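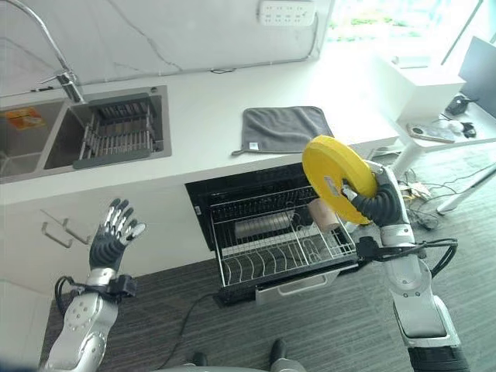
# ロボットにも「やくそく」があるの？

こんにちは！ わたしはロボットの安全のきまりを考える仕事をしています。学校でお話をすると、かならず聞かれるのが「ロボットって、こわくないの？」という質問です。いい質問だなあ、といつも思います。

お皿を持つって、みんなには簡単ですよね。でもロボットは、どこをつかむか、どのくらいの力でにぎるか、ぜんぶ決めてもらわないと動けません。力が強すぎたらお皿がわれるし、弱すぎたら落ちちゃう！ だから、動かす前に人間がきまりを作っておくんです。

## きまり1　人が近づいたら、ゆっくり

わたしたちのチームには「ゴメン（Gomen）」という名前の練習用のきまりノートがあります。ぶつかってから「ごめん」と言うんじゃおそいよね、という話から、なかまのアンパロ・ベニテスさんがつけました。

ノートの最初のページには、こう書いてあります。

- ロボットのうでがとどくところに人が入ったら、スピードを落とす。
- もっと近づいたら、止まる。
- もう一度動かすのは、人が「いいよ」のボタンをおしてから。

3つめ、ちょっとめんどうに見えるでしょう？ でも、止まったロボットが勝手に動きだしたら、びっくりしますよね。わたしも昔、それでコーヒーをこぼしました（ロボットじゃなくて、わたしが！）。

それから、赤い「非常停止ボタン」。あぶないときにバンッとおすボタンです。どこにあるか、その部屋にいる人みんなが知っていること。これもきまりです。

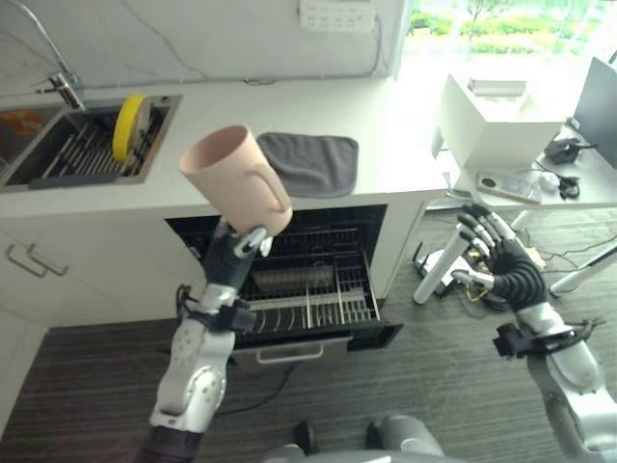

## きまり2　持つものに合わせる

マグカップとお皿では、形がぜんぜんちがいます。とっ手があるもの、ひらべったいもの、つるつるすべるもの。ノートでは、新しい食器を使うときは、まず人間が手で持ってみることになっています。重さ、ひび、とがったところ。それをたしかめてから、ロボットの番です。

ほうちょうはどうするの？ と思った人、するどい！ わたしたちのノートでは、刃物はまだ練習に使いません。できることと、やっていいことは、べつべつに考えるんですね。

力のテストもします。同じつかみ方を100回くりかえして、2回でも落としたら、やり方を見なおします。イケル・レケナさんは計算が大すきで、落ちたときの角度まで表に書いています。ノートは今、全部で124ページ。ちょっと重いです。
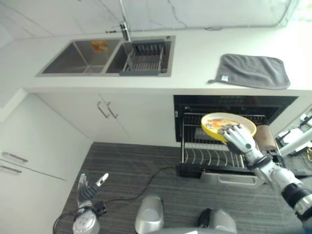 わたしがいちばん時間をかけて書いたのは、「よごれ」のページです。きれいな食器だけで練習していると、本当のごはんのあとで困ってしまうかもしれません。黄色いふちのお皿にはオレンジ色や茶色のよごれがついていて、ロボットの指はそのふちをつかんでいますよね。こういうときに気をつけたいのは、すべりやすさと、指につくよごれです。だからノートには「よごれた食器をさわった手で、きれいな食器をさわらない」と書きました。みんながおうちで言われることと同じでしょう？

もうひとつ、ゆかのコードのこと。人がつまずくと、ロボットのほうへたおれてしまうかもしれません。始める前の10このチェックの中に「足もとを見る」が入っています。

おうちの人とお皿をかたづけるとき、自分だけのきまりノートを作ってみてください。さいしょの1行は何にしますか？ わたしのは「あわてない」でした。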